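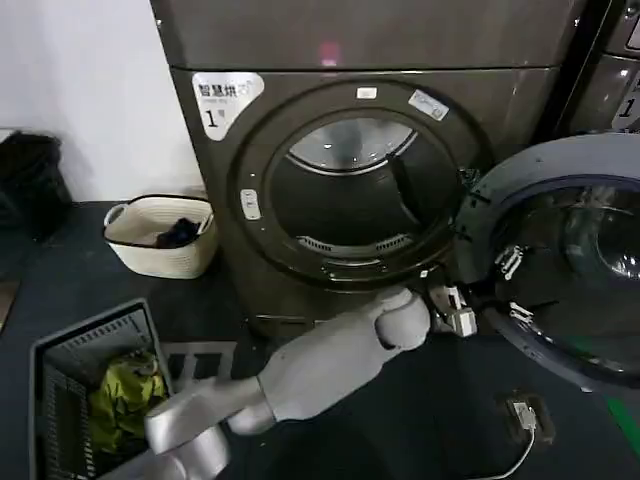

Eine Tür ist erst zu, wenn die Maschine es sagt

Von Waldemar Kurek

Im Prüfprotokoll unserer Versuchsreihe mit Haushaltsfrontladern stehen 803 Schließvorgänge. Bei 14 davon hat die Robotersteuerung »Tür geschlossen« gemeldet, obwohl der Riegel nicht eingerastet war. In der Auswertung, die Namow im Dezember vorgelegt hat, tauchen diese Fälle unter der Rubrik »Wahrnehmungsfehler« auf, mit dem Vermerk, das Modell zur Türerkennung werde nachtrainiert. Ich halte diese Einordnung für falsch und die Abhilfe für unzureichend.

Zunächst zum Ablauf. Der Arm greift die offene Tür am Rand, führt sie auf einem Kreisbogen um die Scharnierachse und drückt sie auf dem letzten Stück gegen den Widerstand der Dichtung an. Der Schritt endet, wenn eine von zwei Bedingungen erfüllt ist: Die Kamera klassifiziert die Tür als geschlossen, oder die Kontaktkraft am Handgelenk erreicht den Grenzwert von 60 Newton. Danach löst sich die Hand, und der Ablaufplaner von Ovenard gibt den nächsten Schritt frei.

Der Fehler steckt im Wort »oder«. Eine Kraft von 60 Newton am Handgelenk besagt, dass etwas Widerstand leistet. Das kann der eingerastete Riegel sein. Es kann auch ein Ärmel sein, der über der Dichtung hängt, eine verkantete Scharnierachse oder ein Finger des Greifers, der zwischen Türring und Gehäuse steht. Die Steuerung unterscheidet diese Fälle nicht, und sie kann sie an dieser Stelle auch nicht unterscheiden, weil ihr nur der Betrag der Kraft übergeben wird, ohne Richtung und ohne Verlauf.

Zyklus 391

Der folgenreichste Fall war der Zyklus 391. Ein Wäschestück lag im unteren Bereich der Öffnung auf der Dichtung. Die Tür lief auf, die Kraft stieg, der Grenzwert war erreicht, der Schritt galt als abgeschlossen. Die Hand öffnete sich, und die Tür federte einige Millimeter zurück. Der Planer startete daraufhin das Anfahren des Bedienfelds. Auf diesem Weg streifte der Unterarm den vorstehenden Türring und zog ihn nach außen. Die Kollisionsüberwachung sprach an, allerdings erst, nachdem das obere Scharnier bereits verbogen war. Verletzt wurde niemand. Der Bediener stand außerhalb der Reichweite des Arms, hatte den Not-Halt aber in der Ladestation hängen lassen.

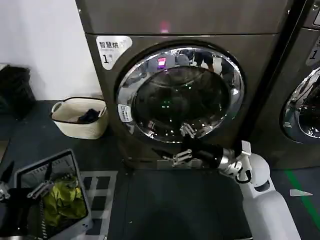 Man kann jeden einzelnen Punkt dieser Kette beheben, und Namow hat das im Wesentlichen vor. Das Bildmodell bekommt mehr Beispiele mit eingeklemmter Wäsche, die Bahn zum Bedienfeld wird weiter außen geführt, der Handsender kommt an den Gürtel. Gegen keine dieser Maßnahmen ist etwas einzuwenden. Sie ändern aber nichts daran, dass der Roboter sein eigenes Arbeitsergebnis mit denselben Sensoren beurteilt, mit denen er es herbeigeführt hat.

In der Maschinensicherheit ist das eine alte Frage. Wer eine Schutztür überwacht, setzt einen Schalter an die Tür und wertet ihn getrennt vom Antrieb aus. Kein Konstrukteur käme auf den Gedanken, aus dem Motorstrom des Türantriebs zu schließen, dass die Zuhaltung greift, und daraufhin die Presse freizugeben. Bei mobilen Robotern mit gelernten Greifbewegungen wird genau dieser Schluss regelmäßig gezogen. Die übliche Begründung lautet, der Roboter solle ohne Eingriff in die Umgebung auskommen. Das ist als Entwicklungsziel legitim. Als Argument gegen eine Rückmeldung taugt es nicht, denn die Rückmeldung ist in der Regel schon vorhanden.

Ein Frontlader prüft seine Tür selbst. Ist sie nicht verriegelt, startet kein Programm, und die Maschine teilt das auf irgendeine Weise mit: über eine Anzeige, einen Ton, bei vernetzten Geräten über die Schnittstelle. Diese Information beruht auf einem mechanischen Kontakt und ist von Beleuchtung, Blickwinkel und Greiferstellung unabhängig. Sie nicht zu nutzen, ist eine Entscheidung, und zwar eine, die im Lastenheft von Gosovgate weder gefordert noch begründet wird.

Gegen das Vertrauen auf die Kamera spricht außerdem das Objekt. Türen dieser Bauart bestehen im Wesentlichen aus getöntem Glas und einem glatten Ring. Beides spiegelt. In der Scheibe erscheinen Fenster, Leuchten, Personen und der Arm selbst, und je nach Öffnungswinkel wandern diese Spiegelungen über die Fläche. Ein Spalt von wenigen Millimetern zwischen Ring und Gehäuse ist dagegen ein dunkler Strich auf dunklem Grund. Wer daraus mit einem Klassifikator eine binäre Aussage gewinnt, wird eine brauchbare Trefferquote erreichen. Eine brauchbare Trefferquote reicht für eine Statistik und für eine Vorführung. Für die Freigabe einer Bewegung in unmittelbarer Nähe einer halb offenen Tür reicht sie nach meiner Auffassung nicht.

Der Einwand von Araya, wo der Planer eingesetzt werden soll, ist ernster zu nehmen. Dort verweist man darauf, dass die Geräte im Feld verschieden sind und viele keine auslesbare Schnittstelle haben. Das trifft zu. Auch dann bleibt aber eine unabhängige Prüfung möglich: Die Hand löst sich, wartet, legt einen Finger von innen an den Türrand und zieht mit geringer Kraft. Gibt die Tür nach, war sie nicht verriegelt. Das kostet einige Sekunden pro Vorgang. Der Test ist physikalisch, er ist wiederholbar, und sein Ergebnis lässt sich mit einem Grenzwert versehen, den man messen und abnehmen kann. Voraussetzung ist ein Greifer, der am Rand überhaupt Halt findet, und das gehört dann in die Auswahl des Endeffektors und nicht in eine Fußnote der Software.

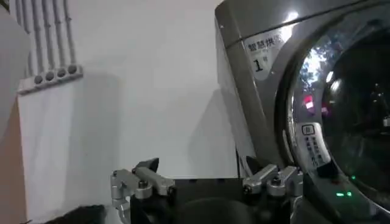
Was geändert werden müsste

Die Abbruchbedingung »Kraft erreicht« darf den Schritt beenden, aber nicht als Erfolg werten. Sie führt in einen Prüfzustand. Aus diesem Zustand kommt der Ablauf nur mit einer Bestätigung heraus, die von Bildmodell und Schließkraft unabhängig ist, also über die Maschine oder über den Zugtest. Bleibt die Bestätigung aus, fährt der Arm auf dem Weg zurück, auf dem er gekommen ist, und meldet den Vorgang. Ein zweiter Versuch ohne erneute Sichtprüfung der Öffnung sollte gesperrt sein. Wer gegen eingeklemmten Stoff ein zweites Mal mit voller Kraft drückt, beschädigt im günstigen Fall die Dichtung.

Ebenso sollte die Kraft als Verlauf über den Türwinkel aufgezeichnet werden. Ein einrastender Riegel zeigt kurz vor dem Anschlag einen Anstieg und danach einen deutlichen Abfall. Bei Stoff auf der Dichtung fehlt der Abfall. In den Rohdaten der 14 Fehlmeldungen ist dieser Unterschied mit bloßem Auge zu erkennen. Ausgewertet wurde er nicht, weil die Schnittstelle zwischen Armregelung und Planer nur einen Wahrheitswert vorsieht.

Schließlich die Rubrik im Bericht. Solange solche Fälle als Wahrnehmungsfehler geführt werden, landen sie bei der Gruppe, die Trainingsdaten beschafft. Sie gehören in die Gefährdungsbeurteilung des Gesamtsystems, mit einem benannten Verantwortlichen und einer Wiederholung der Abnahme nach der Änderung. Namow hat dies für die nächste Revision in Aussicht gestellt. Das verbogene Scharnier ist getauscht, die Abbruchbedingung steht bei Redaktionsschluss unverändert im Code.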